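Questions about recording with the hand-held grippers

These are the questions we get most from people who start recording tasks for the Taklow project. If you work at the Prandberg site, the rules for the room are different, but the answers on recording are the same.

Do I need to know programming?

No. You hold one gripper in each hand and do the task as you would like the robot to do it. The files are prepared later by our team at Cistcombe.

Which task should I learn first?

We start everybody with the storage box and the medicine box. The task has three parts: open the storage box, put the medicine box inside, and close the lid. Please practice it some times without recording before you make your first episode.

How should I hold a thin plastic edge?

Bring both fingers to the edge slowly and close them until the pads touch it from two sides. Do not squeeze more after that. If the plastic begins to bend, open a little and continue.

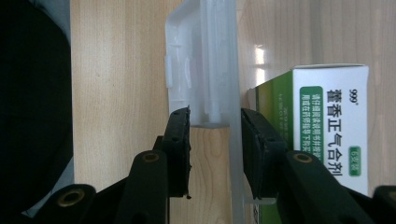 Page last changed: September 3, 2022

Must the grippers always begin from the same place?

No, and we prefer that they do not. Change the start position a little in every episode, and also turn the medicine box to a different angle. If all episodes start the same, the robot learns only this one start.

How long is one episode?

For this task the limit is 22 seconds. Most people are slower on the first day and this is no problem. Do not hurry to be under the limit. A slow and clean episode can be shortened, but we cannot repair a fast one with shaking hands.

What if I drop something?

Pick it up with the gripper if you can, and go on. We keep these episodes and mark them as "recovery". Do not use your bare fingers while the recording is on. If the object falls on the floor, stop the recording and start again.

Do I need to open the fingers fully between two grasps?

Yes, please. Open them fully, wait one moment over the table, and then go to the next object. The software finds the end of a grasp from the opening of the fingers, and when they are only half open it often joins two grasps into one. 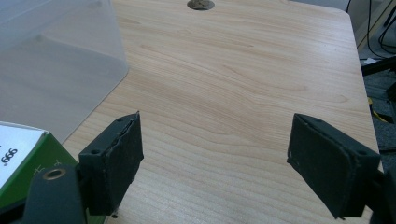
For the same reason, do not play with the trigger when you are waiting. Each small closing is written in the file as a grasp, and somebody must remove it by hand.

The pads look worn. Can I still record?

A rough edge on a pad is acceptable if the pad is still fixed well and does not slip. Tell the person on duty when a piece becomes loose. Do not glue it yourself.

Where should my hands be before I press start?

Both grippers over the table, with the fingers pointing to the middle and the box between them. Check that the cables can move freely and do not lie over the objects.

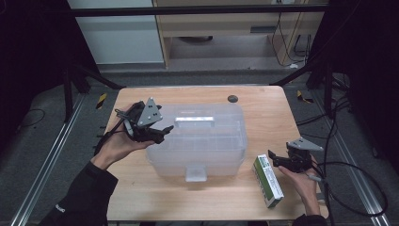 Both grippers at the table, with the storage box in the middle.

Can I record with one hand only?

Not for this task. One gripper keeps the storage box steady when the other works on the lid. There are one-hand tasks in the Jaidee list, and you can ask for them when you register.

How many episodes do you need?

The goal for this task is 3,000 accepted episodes, and we have 674 at this moment. After the first 1,000 we will train a first model and show the result to everyone who recorded.

Can I see my own recordings?

Yes. Write down your session number before you leave and send it to us with your request. We keep the rejected episodes too, with a short note on what was wrong.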